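Re: [household] Blue bin bags that tear when you open them

On the evening of 4 April, a member wrote:

> We have the thin blue bags from Skovier, the roll with 100 pieces.
> Half of them open on the wrong end, and when I pull harder they
> split along the side. Is it the brand or is it me? I also would like
> to hear how other people keep the small rubbish under control in a
> room where everything happens on the floor. We have a tray, a bucket,
> a plant and a lot of cables, and every evening it looks the same.

Dear all,

I waited with my answer until I had finished one complete roll, so that I can speak from experience. I hope I have understood the question correctly. If some of my words are strange, please ask me and I will try again.

First, the bags. I had the same Skovier roll and I do not think it is you. The film is very thin and the two sides stick together, most of all in winter when the air is dry. What helps me is to crumple the top of the bag in the hand for a moment before I try to open it. After this the two layers move against each other and one can find the edge. Please do not pull at the corners. The corners are the place where mine always split. I take the bag by the middle of the open side, lift it and let it fall down again, so that the air goes in.

Later I changed to the bags from Tidico. They cost 197 for a box in our local money, and the box lasts us through the spring. They are a little thicker, but the blue is so dark that I cannot see if somebody has thrown a spoon inside. For this reason I went back to a light blue which one can see through. The name on the roll is Bodnár and I buy it at the market hall. I do not know if it is sold in other countries.

Second, the floor. I agree with the earlier message that a room without a proper table is difficult. We began to work with a large white mat and black tape, and it has helped more than any box I bought. Every thing has a side of the mat where it lives. The tray stays at the far end, the flowers stay next to the tray, and the bucket stands outside the mat on the tiles. When the mat is clear between the lines, the tidying is finished for that day.

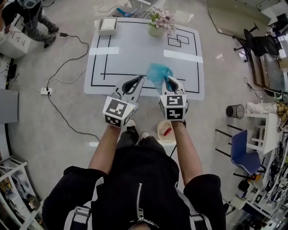
The mat with the tray and the pink flowers at the far end, and one of the blue bags, crumpled.

Some remarks about the tape, for those who want to try it. Use cloth tape if the mat is of the smooth kind. I first used the cheap paper tape and it came up at the corners after a few washings. Put the long lines first and the small rectangles at the end. If you make a mistake with a small rectangle, it is not a tragedy, you can lay another one over it. For cleaning I use the Cemen powder, one spoon in 5 litres of warm water, and I wipe along the tape and never across it.

The flowers are artificial. I had a living plant before, but every time I moved the pot I left a ring of earth on the white, and then I had to clean again. An artificial one in a small pot can be lifted with one hand and shaken over the bucket when it is dusty.

For the cables I have no good answer. The power strip must be somewhere and our sockets are all on one wall. I keep it off the mat on the left, near the metal shelves, and I try to lead the cable along the side where people walk less. If any member has found a cover for a cable on tiles which does not slide, I would be grateful for the name. The one I ordered had a glue strip and the glue did not hold on our floor at all.

One more question from my side. The person who wrote about storage boxes last month said that the cardboard ones become soft at the bottom if they stand directly on the tiles. Do you put something under them? I was thinking of a piece of old carpet, but perhaps it takes in the water when one mops.

Thank you for the many useful answers in this list. I read all of them, also when I do not write.

With kind regards from a reader in the hills

> To unsubscribe, send an empty message to the list address with the
> word "leave" in the subject line.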